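Sharing a flat rate shipping bill between two Etsy-type sellers, how do you split it fairly?

Posted in Small Business & Side Work
June 3, 2019

Viorica Živković

Hi all, hoping somebody has done this. My neighbor and I both sell handmade stuff online, I do greeting cards and she does knitted baby hats. Separate shops, separate bank accounts, we just live on the same street. In March we started sending everything out together through a pickup service called Jarumex because neither one of us ships enough to get the cheap plan alone. The plan is $300 a month for up to 3000 labels a year and they come to my porch.

Problem is her packages are bigger. Mine are flat mailers, hers are puffy bags and sometimes a box. We've been going half and half and at first it seemed fine but now I'm shipping maybe twice as many orders as she is, and she's using most of the space in the bin. So who owes more?? We both think we're the one getting the good deal, or we both pretend to. I don't want this to get weird, her kids are over here all the time.

Also the bill comes in my name. Do I need to do anything about that for taxes or can she just hand me cash like she has been. No contract, nothing written down so far. And the account has one login which is mine, so she texts me the addresses and I type them in. That part is getting old.

Thanks in advance. Sorry if this is in the wrong section, I couldn't find one for shipping.

Marin Berisha

Did this for 4 years with my brother in law so here goes, typing fast on lunch.

Stop splitting by feel. Pick ONE thing to measure and stick to it. You've got three choices really — number of packages, weight, or space. If the plan charges by label then go by label, doesn't matter that her bags are puffy. Jarumex isn't charging you for puffy. If they charged by weight I'd say weight. You pay for what the company bills on, everything else is feelings.

So if you do twice the orders you pay twice what she does. Sorry, I know that's probably not what you wanted to hear. Out of 300 that's 200 you and 100 her.

BUT. You're also doing the typing and it's your porch and your name on the bill. That's worth something. We took $50 a month off for whoever did the paperwork, so you'd pay 150 and she'd pay 150. Which is right back to what you have now lol. Might be the easy answer, leave it alone and just write down why.
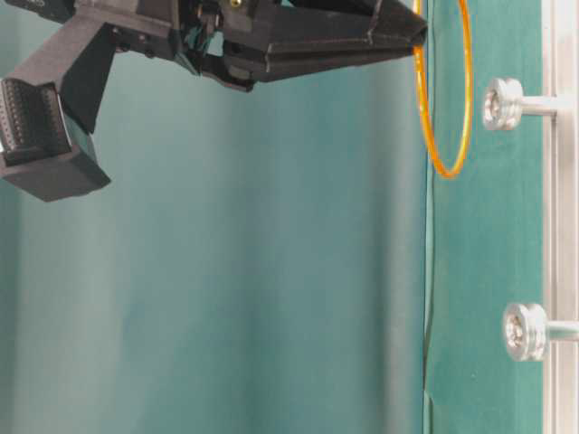
Should the split change every month or stay the same?

Keep it the same for a few months at a time, then look at the label count together and reset it if it's way off. Changing it every month means you have the money talk every month and that wears on people. We picked the start of each season, worked fine. Christmas we did seperately because his orders went crazy and mine didn't.

On the login, ask them for a second user. Most of these services have it buried in settings someplace. If not, make a shared spreadsheet with name, street, city, zip in the same order as their form and have her fill that out. Then it's copy and paste. Texts are how you end up mailing a hat to the wrong state. Ask me how I know.

Write it down. Half a page. Who pays what, what day, what happens if one of you quits. What happens if a package goes missing too — we said whoever's customer it was deals with it, and any refund from the carrier goes to that person.

Lumturie Radonjić

just get your own accounts, money and neighbors never works. my cousin and her friend dont speak anymore over a booth fee at a craft fair

Amra Kolev

Not an accountant but I do the books for a small shop (Skullura, we sell candles) and I've had to untangle one of these.

Marin is right about going by label. I'll only add the tax bit as he skipped it.

Quit with the cash. Not that it's illegal, you just can't show anybody what it was for. Have her pay you by check or one of the phone apps with "shipping, March" or whatever month in the note. Then on your side, you only write off YOUR part of the bill. Not the whole 300. This is the mistake I see. The bill is in your name so it all goes in the software as an expense, and her money either gets left out or goes in as income, and by the end of the year it's a mess. Put her payment in as a reimbursement against the shipping line so what's left is your real cost.

She needs something for her records too. A simple invoice from you is fine, date and amount and "share of shipping plan". Keep a copy of the Jarumex bill with it each month. Folder on the computer, done.

One more thing, read the terms before you ask them for a second user. Some of those small seller plans say one business per account. If yours says that then asking might get you bumped to the bigger plan, or they might not care at all. I'd want to know before I called. If it's not allowed then you have a different question, and two of the cheapest plans might come out closer than you'd think.

Ask whoever does your taxes, state rules differ and I only know mine.

Viorica Živković

Thank you Marin and Amra!! Went over with the laptop last night and we counted labels, it was even more lopsided than I thought. We're doing the 150/150 with the paperwork discount and looking again in the fall. She's going to do the spreadsheet. Haven't read the terms yet, they're long. Will do it this weekend and report back if it says anything bad.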